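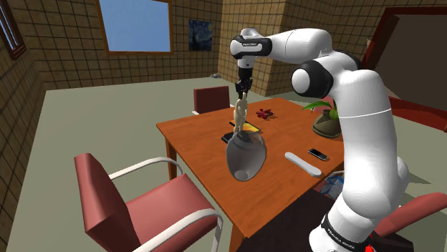
Mercedes Lozano
1/ Every April I get asked if I've changed my mind about robots doing chores. I managed the floor of a housewares shop for years and I still dust my own shelves, so I have opinions. Short version: no, I haven't. Longer version follows, get a drink.

2/ The chore I always ask about is the boring one. Clear the ornaments off a table, wipe it, put them back where they were. A kid can do it badly in five minutes. I'd pay for a machine that did it badly in an hour, as long as nothing ended up in pieces.

3/ Tianyou Song sent me a batch of simulated runs after I complained about the last demo video. He says the simulator is where you find out if the arm can handle clutter before you risk real stuff. Fair enough. But a figurine in a simulator costs zero dollars. The ones I used to sell at Baken started at 145 and the customers noticed chips.

4/ Look at where the fingers have to go, though. One each side of the head end, with the book on power quality lying right there beside the gripper and a black tray under part of the body. On a statue! I've trained seasonal staff at Baken and the first thing you tell them is hold it around the body, hand under the base. Two fingers don't give you a hand under the base.
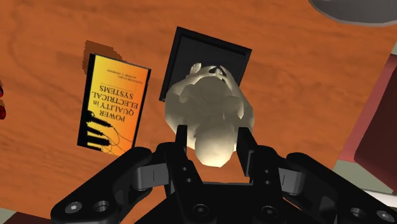

5/ Reply from Shaohua Fan, who works on this stuff: "Picking it up is the easy half. Ask about putting it down." OK, I'm asking. Upright, on its own feet, facing the way it faced before, next to a vase that mustn't get an elbow. Show me that 990 times out of 990 and I'll come round.

6/ He also said people drop things too. Sure they do. I kept the breakage book at Baken and I know exactly how often – 124 items one year, most of them in the holiday rush. Difference is, a person hears the crack and stops. I'd like to know what the arm does after the crack.

7/ Kanyarat Bunnag asks if I'm being unfair, comparing a research arm to a shop worker. Maybe a little. The people who make the sales videos started it. "Ready for your home" is a claim about MY home, where the table has a phone on it, and a plant, and mail, and chairs pushed in at stupid angles.

8/ Credit where I owe it: the table in these runs isn't bare. There's a phone, a book, a vase, chairs close in. That's closer to a real living room than the spotless white counter in the Hindura ad, and I wish more of the ads looked like it.
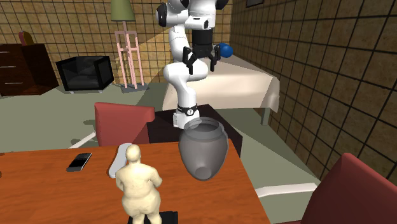 Fingers open, figurine standing, gray vase by the corner.

9/ That's the kind of picture that gets shared with "it can tidy up!" on top. It's a standing figurine and an open gripper. Could be before, could be after, could be the fifth try. If you're going to post a still, post the whole run with it, start to finish, no speed-up.

10/ Ruth Cusi wants to know what I'd buy today if someone handed me 2000 dollars. A decent dishwasher and a vacuum that doesn't eat cords. Both of those are machines, both do chores, and neither one needs to pick up my grandmother's shepherdess by the head.

11/ Tianyou says he'll send me the full runs, failures included. I'll post what I see. Muting this until after dinner, the table needs clearing.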